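Apr 26, 2025

Starch paste again, batch 22 in the book. I left the February lot in the cold cupboard at Sturnach over the break and it had gone watery on top with a sort of skin underneath, so that went down the sink and I started fresh. Wheat starch this time, the fine one, 40 g to 200 ml of water, left to soak while I had my tea.

Cooked it slowly in the small pan and stirred the whole way through (my arm is still complaining!). It went from milk to wallpaper in what felt like no time, then I kept going on a low heat until it turned glassy and started to plop. Sieved it twice. The second sieving is dull but I found three little lumps last time, and they showed through the tissue on the Merirport map like peas under a sheet, so twice it is from now on.

Tried it on offcuts first. Thinned down to single cream it brushes out lovely on the Plidard tissue, the lightest one we've got, and the torn edges feather in nicely. On the heavier stuff it wants to be thicker, more like yoghurt. I pressed both sets between blotters under the glass and the heavy strip still cockled at one end. Too much paste, I think, and I was in a hurry.

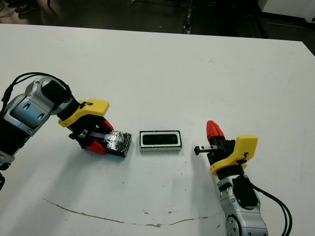 Second go at the heavy strip, brushed out much thinner and left under weight over lunch. Flat as you like. I've pencilled "less!!" on the lid of the jar for whoever has it next.

Haven't touched the Pisharody atlas yet, item 3220 in the ledger. The spine folds are worn right through on the first few maps and I want a full set of test strips before I go anywhere near them. The green on the coastlines worries me too, it might well be a copper one, so spot tests first and as little water as I can get away with.

To get: blotters, a soft flat brush (mine is shedding), more of the light tissue. Paste is in the fridge, top shelf, labelled. Please don't put it behind the milk.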